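Looking after the wrist sets: notes from the Prendale room

Several of you asked after the last newsletter how we keep the wrist sets going, so I said I'd write it up. I look after the recording kit here at Prendale (the head camera, the straps, the cubes, the spare everything) and if you've ever been handed a set at the start of a shift, I'm probably the one who left a sticky note on it.

For anyone new: the Tirumville arm learns its household jobs from our recordings, and it can only make sense of a hand if the markers on that wrist can be found. So most of my morning is spent on two straps and a lot of little printed squares!

I start with the cubes. Every face gets a wipe with a soft dry cloth, and I mean dry. We had a bottle of screen cleaner on the bench until November and it lifted the ink off one corner after a couple of weeks, which looked like nothing to me and made the tracking jump all over the place. If a face is scuffed, I swap the whole cube and put the old one in the tub by the door. Please don't colour it in with a marker pen. (You know who you are.)

Then the straps. They want to be snug just below the wrist, with the row of cubes facing up when your hand is in its usual working position. I do mine up, make a fist, open it, turn the wrist over and back, and if the row has slid I go one notch tighter. The pale elastic bands go further down the forearm. They lose their stretch faster than you'd think, and I bin them at 400 sessions even if they still look fine. We're on our second box of 2,000 from Vorkusdale and they are a bit softer than the first lot, so do tell me if they roll up on you.

The part that gives me the most grief is the dangly cube on its cord. The knot works loose. I used to retie it, then I tried a dab of glue (horrible, went brittle), and now I use the little crimps that Abubakari sent over with the spring order and I haven't had one drop since. Give it a gentle tug before you start. If it comes off in your hand, stop and bring it to me, don't hook it back on, as the length of the cord is in the settings file and a few millimetres matters.

Once both wrists are on, it's the fists check. Sit or stand where you'll be working, hold both arms out in front of you, hands loosely closed, and look down at them so the camera gets both wrists at once. Keep still for a slow breath, then carry on with the job. Lots of people rush this one. I've just been through the clips from the armchair jobs, and the ones with a decent still moment at the front took me no time to line up, while the others had me scrubbing back and forth half the afternoon with a cold cup of tea.

We passed clip 3,228 this month, by the way, which I'm quite chuffed about. Next job on my list is a proper rack for the straps, so they stop living in a biscuit tin. If you have a spare bit of pegboard at home, I'll happily take it off you.

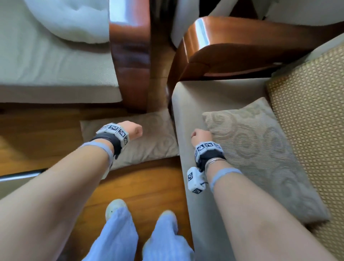 Fists check by the armchairs, with a strap and cubes on each wrist.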